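Print this page | E-mail this page
Reading time: 2 min

August 15, 2022
Bench notes, Produm evaluation (trial license, 23 days left)

Continuing with the Produm cell simulator from Cledalen. Monique Moulin wants a yes or no on the purchase in September, so this week goes to the bin-picking template and the camera setup.

Imported our arm on its angled mounting block, then the round tray and the blue bin. Import was clean apart from the gripper frame, which came in with the wrong Z direction. Fixed by hand in the tool file. Maxence Fleury had the same trouble on the Leblanc package – worth asking how he scripted it.

Two renders, the view from above and the one from low at the side:

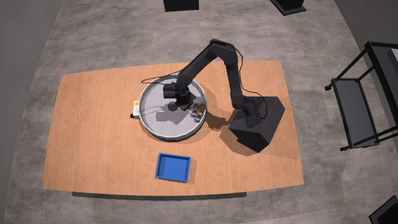
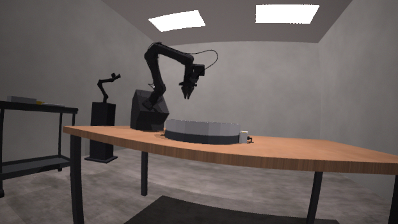

Lens distortion is a per-camera setting and is on by default. I left it on for now. If we use these views for training the detector, the coefficients should come from our own calibration, and the import dialog only takes them in OpenCV order. The manual says otherwise.

Contact settings next. With the default friction, small round parts creep along the tray floor after the physics has settled. Raised the solver iterations to 8 and the creep stopped, at the cost of slower stepping. Did not try the GPU solver – not included in the trial.

Cable model is cosmetic only, no collision. The sales sheet from Cledalen reads as if it were a full simulation. Monique to raise this with them.

Open:
- joint limits on the Fotmont export, axis 2 looks wrong
- price for a second seat
- does the license server run offline

Log files are in the shared folder under produm_eval.

Contact the lab | © 2022 | Back to top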